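Play Kitchens: Frequently Asked Questions
Lilley Toy Library – last updated Saturday, June 20, 2026

We lend out play kitchens and the boxes of play food that go with them. The same questions come in every week, mostly from people who are about to spend money on one and would like to be talked into it. We are not very good at that. These are our answers anyway.

Does my child need a play kitchen?

No. A cardboard box with four circles drawn on it will do for a good while, and a drawer of real pans will do after that. If you have the floor space and you like the look of one, fine. Borrow before you buy. Our standard loan is 17 days, long enough to find out whether the thing gets played with after the first weekend.

What age are they for?

The label usually says three and up, and the label is mostly about small parts. Whether a particular child cares at three, at five or ever is another matter. We have seen kitchens come back after one loan with the stickers still on the oven door.

Will it teach my child to eat vegetables?

We doubt it. Catalogs like to hint at this, and we have yet to see one back it up. A child can serve you felt broccoli all afternoon and refuse the real kind at dinner.

Is a play refrigerator worth having, or is it just a cupboard?

It's a cupboard. It has a door that swings and a space behind it, and you are paying extra for the word "refrigerator." That said, it is the part we would keep if we had to pick one, for the dull reason that it holds things. Ovens and microwaves on these units are often too small for more than a plate or two.

Look at the inside before you look at the outside. What you want is a flat floor, a door that opens wide, and a handle a small hand can get around. Long handles do better than knobs in our experience. Shelves inside are overrated – the food ends up on the floor of the compartment whatever you do, and a child can see it all there. 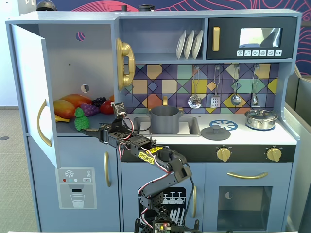

How much play food do we need?

Less than you think. Sets are sold by the number of pieces, which is a poor way to judge them. A 100-piece set sounds generous until you find that a good share of it is cardboard cartons and flat fried eggs. Eight or ten solid pieces that a child can name will get more use. A banana, a tomato, grapes and a mango are plenty to open a shop with.

Before buying the big set, ask yourself who is going to pick it up.

Does it matter if the sizes are all wrong?

To adults. Play fruit is made to whatever size suited the mold, so you get grapes next to a tomato that could be from another planet. We used to sort our boxes by scale and gave it up. No borrower ever mentioned it.

Why are there holes in the back panel?

It depends on the kitchen. Some are there for cords or fittings, some are for fixing the unit to a wall, and some seem to be there for no reason we can work out from the instructions. Check yours against the leaflet. If a hole is meant to hold a screw or a cap, make sure it does. If it is meant to be open, expect grapes to go through it, and leave enough room behind the kitchen to get them back.

Are the painted handles and trim durable?

Ask us again in August. Gold trim is in fashion, and gold-colored paint on a part that gets grabbed all day is going to be tested. The Sastudby kitchen we lend has held up so far. The Pillidau one needed its handle replaced in its second year, and the seller's "lifetime finish" did not extend to our lifetime. Wipe with a damp cloth and skip the spray cleaners.

Do we need the telephone, the plates and the other extras?

Plates, yes. Three will do, and an open shelf where they can stand upright is handy. The telephone we were sure was a waste of money. Plenty of children have never seen a handset in a cradle and it gets picked up all the same, so we were wrong about that one. Toy coffee machines we remain unconvinced by.

How do you clean the food?

Hard plastic pieces go in warm water with dish soap, then onto a towel overnight. Anything with a seam or a hole in it gets squeezed out first. Painted wood is wiped and never soaked. Fabric pieces go in a mesh bag on a cool wash. We don't put any of it in the dishwasher, whatever the package claims.

What does it cost to borrow one?

A kitchen is $17 per loan with a $100 deposit. Food boxes go out with the kitchen at no extra charge. We do not bill for single missing pieces. If half the box is gone we will want a conversation.

Is an expensive one better?

Up to a point. Under $100 you are likely to get thin panels and a door that sags. At $200 you can get something decent. We have handled a Spahić kitchen that sells for $500, and it is very handsome. The children made the same soup in it.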